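4. Fresh water and the running of the ship

4.1 Supply and demand

The fresh water arrangements of the Nakau have had little attention in earlier accounts, which deal mainly with her guns and with the long delay in finishing her engines. The Plistton yard papers contain more on water than on any other part of her domestic fittings. Most of it is complaint. The ship was drawn up as a coastal gunboat that would return to harbour every few days, and her tanks were sized with that in mind. By the time she entered service she was expected to stay out much longer, and the tanks had not been changed.

She had a complement of 109 on the establishment list, though the muster books show that this was rarely reached. Water was needed for drinking and cooking, for washing, and for making up losses in the boilers. The last of these took priority. A boiler fed with salt water would scale up quickly and in time could fail, so the engine room had first call on whatever the distilling plant could make, and the mess decks had what was left. The standing orders put this in one sentence and give no figure for the men's share, which seems to have been left to the first lieutenant.

The distilling plant was supplied by Chidiac under the same contract as the pumps. It was a single evaporator with a separate condenser, placed on the port side abaft the boiler room. The yard drawing shows space for a second set to starboard, marked as reserved, and a later hand has written "stores" across it in pencil. We have found no order for the second set. It may have been dropped on grounds of weight, as the forward gun mounting had come out heavier than the estimate and savings were being sought all over the ship, but the papers do not say so and the weight sheets for that spring are missing.

4.2 Storage and issue on the mess decks

Water for the crew was pumped from the main tanks to a gravity tank under the bridge and ran down from there by a single pipe. The pipe served the galley, the sick bay and one drinking tank on the lower deck. Officers had their own small tank in the pantry, filled by hand. The refit list makes it clear that the lower deck tank was an open-topped wooden cask with a dipper when the ship was first commissioned, and that it was replaced by a closed iron tank with 3 taps after an outbreak of stomach illness in March of her second year. The surgeon had asked for the change before that and had been told to wait for the dockyard.

The closed tank cured one trouble and brought another. The taps dripped, the deck beneath them was never dry, and the planking began to rot along the line of the bulkhead. Entries in the carpenter's book return to this again and again over the following winter. He first tried a bucket, then a length of canvas nailed to form a gutter, then a shallow box lined with sheet lead. The lead box lasted longest but slopped over in any sort of sea. 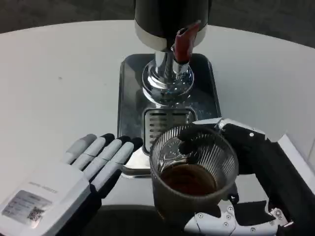 Figure 3. Table-top drinks dispenser with tap lever, standing on a stainless-steel drip tray.

The problem on the lower deck was one of loose water in an open box. As the ship rolled, whatever had collected ran to one side, gained speed and went over the lip. The carpenter's third version, sketched in the margin of his book, had a higher edge and a set of wooden slats laid across the top. The principle is the same as in the tray in Figure 3, where the rim is raised and a slotted grate sits in a recess towards the front. In the ship's version the slats ran fore and aft and could be lifted out for cleaning. The sketch gives no sizes, and we do not know how deep the box was. It does show a drain hole in the after corner with a short pipe leading to the scupper, and it was probably this pipe, more than the slats, that kept the box from filling. Entries about wet planking stop shortly afterwards.

The same box was fitted in the other two gunboats built to the design. In one of them it was made of galvanised iron by the yard and charged as an alteration. The charge was disputed, and the letters about it are the fullest description of the fitting that survives.

4.3 Effect on time at sea

It is difficult to say how far water, as opposed to coal, limited what the ship could do. The logs give the coal remaining each noon but record water only when it was low. We went through the log for her first commission and found 27 returns to harbour for which a cause is stated. In 3 of these the cause given is want of fresh water alone. Coal, weather and engine defects account for the rest, but these overlap. A leaking condenser, for example, is entered as an engine defect although its effect was to use up the feed water, and with it the crew's supply.

Rationing was more common than the returns to harbour suggest. Washing water was stopped first. On two occasions the galley was ordered to boil meat in a mixture of salt and fresh water, and there is one reference to the drinking tank being locked between meals, with a sentry posted.

The Irnix collection holds a set of notes made during the ship's final refit, unsigned, in which the writer argues for the second evaporator to be fitted at last in the space first reserved for it. He gives the cost of the work and the days required in dock - both modest beside the rest of the refit - and adds that the seatings were already in place under the store shelves. No reply is filed with the notes. The evaporator was not fitted, and the ship went back to her station with the plant she had been built with.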